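**Selter Wool Felt Underlay for Loose Rugs**

Sold by the piece or cut to your size. Delivery from our store Van Wijk, or pick up at the counter until 5 p.m.

The Selter underlay is a felt mat which you put between the floor and your rug. It keeps the rug in its place, it makes the rug more soft to walk on, and it protects the floor from the rough back side of woven rugs. We sell it already many years and it is the underlay we have at home ourselves.

## What it is made from

The upper side is needled wool felt, gray with small colored fibers in it. The wool comes from leftover yarn of carpet weaving, so the color is never completely equal between two rolls. You do not see this when the rug lies on it. The lower side has a thin layer of natural rubber with a waffle pattern. There is no glue on either side.

The felt has a light smell of wool when you open the package. Leave it unrolled in a room with an open window for one night and the smell becomes much weaker. Customers who are sensitive to wool or to latex should choose the Nillard underlay, made of polyester felt with a silicone grip. It is a bit less soft, but it has no wool and no latex.

## Sizes and prices

| Size of underlay | For rug size | Price |
|---|---|---|
| Small | Bedside and hallway rugs | $38 |
| Medium | Rugs under a coffee table | On request |
| Large | Living room rugs | On request |
| Cut to size | Any shape, also round | On request |

The roll is 282 centimeters wide. If your rug is wider than the roll in both directions, we deliver the underlay in two parts with a straight edge. You lay the parts against each other without overlap and fix them with the fabric tape which is in the package. When the rug is on top, you do not feel the line under your foot.

Prices for medium and large depend on the wool price and we change them every year in May. Please write us the size and you get the price the same day, except when you write on Monday, because the store is closed then.

## How to choose the right size

Measure your rug without the fringe. The underlay must be smaller than the rug, 3 centimeters less on every side. In this way the border of the rug comes down to the floor and you do not trip over it. For a very thin rug you can make the difference a little bigger.

For cut to size orders, please give us the size of the rug and not the size of the underlay. We do the subtraction here. In the past we had orders where the customer had subtracted already and we subtracted again, and then the underlay was too small. So now we ask it in this way from everybody.

Round rugs are cut by hand with a paper pattern. Oval rugs and animal skins also, but for these we need a pattern from you. Newspaper taped together is good enough. Write on the paper which side is up. 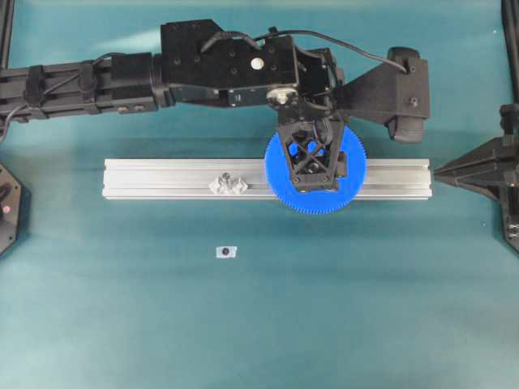 **Can I use the Selter underlay on a floor with underfloor heating?**

The underlay can be used with underfloor heating when the water temperature is kept low, as it normally is in newer houses. Wool felt holds back a part of the heat, so the place under the rug warms up more slowly than the rest of the room. For electric heating mats we advise to ask the maker of the mat first, and to choose the thinner felt of the two.

## Two thicknesses

The standard felt is what most people take. It gives a clear softness under flat woven rugs such as kilims, and it makes the steps less loud for the neighbors below. Under a door it can be too high. Please open the door over the rug before you order, and look how much room is left.

The thin felt is for doors, for wheelchairs, and for dining tables where chairs are pushed back many times each day. It does not make a big difference in softness, but the rug does not walk away.

If you cannot decide, we send samples of both. A sample is as big as a postcard. Put it below the corner of your rug and stand on it with bare feet.

## Floors

Suitable for:

- Oiled and lacquered wood, if the last treatment is at least 30 days old
- Stone and ceramic tiles
- Laminate
- Cork with a closed surface
- Concrete, if it is sealed

Not suitable for:

- Vinyl and PVC floors. The rubber can leave a yellow color which does not go away. Take the Nillard for these floors.
- Wood floors that were waxed recently
- Wall to wall carpet. For a rug on carpet you need a different product, the Skillero grip net, sticky on one side only.
- Bathrooms and all places where the floor gets wet

If you are not sure what your floor is, look at the paper of the seller or ask your landlord. Vinyl and laminate can look very similar, and we cannot see it well from a photo by e-mail.

## How to lay it

1. Vacuum the floor and then wipe it with a damp cloth. Let it dry completely. Sand under the rubber makes scratches.
2. Roll out the underlay with the rubber down. The corners can stand up the first hours. Put books on them.
3. Roll the rug up with the nice side inside, lay it at one end of the underlay, and roll it out slowly. Correct the direction in the first half meter. Later it is hard to move.
4. Push the air and the small waves to the outside with your hands or with a soft broom.
5. Walk on it for a few days. A rug that was folded during transport needs time, and the underlay does not pull the folds out.

For a large rug it is better to be with two persons.

## Care

Once or twice a year, lift the rug and the underlay and clean the floor below. Vacuum the felt side with the flat nozzle, without the rotating brush. The brush pulls out the fibers. The rubber side can be wiped with a cloth and clear water. If the grip became less, there is almost always dust in the waffle pattern, and after wiping it holds again.

Do not wash the underlay in the machine and do not bring it to the dry cleaner. When something was spilled through the rug, take both off the floor, press the felt with a dry towel, and hang it over a rail until it is dry on both sides. Not in the sun and not on a radiator, the rubber becomes hard from it.

Moths like wool, also old wool. The felt is not treated against moths. In a room that is used every day we did not have a problem until now. For storage, vacuum it, roll it with the rubber outside, and close it in a cotton bag with cedar wood.

## Delivery and return

Small and medium come rolled in a carton. Large comes in a long foil roll, and the driver brings it only to the front door. Please have somebody at home who can carry it.

Standard sizes can be returned within 30 days if the felt is clean and the tape is not opened. The cost of the return package is for the customer. Pieces cut to your size cannot be returned, but if we made the mistake we cut a new one without cost and you may keep the wrong one.

Samples are free, two for each address.

## Questions about your order

Pallavi Goel answers the e-mails and the telephone for rugs and underlays. Please have ready the size of the rug, the kind of floor, and whether a door opens over it. For round or oval shapes you can also come by the store with the pattern, and if the roll is in stock we cut it while you wait.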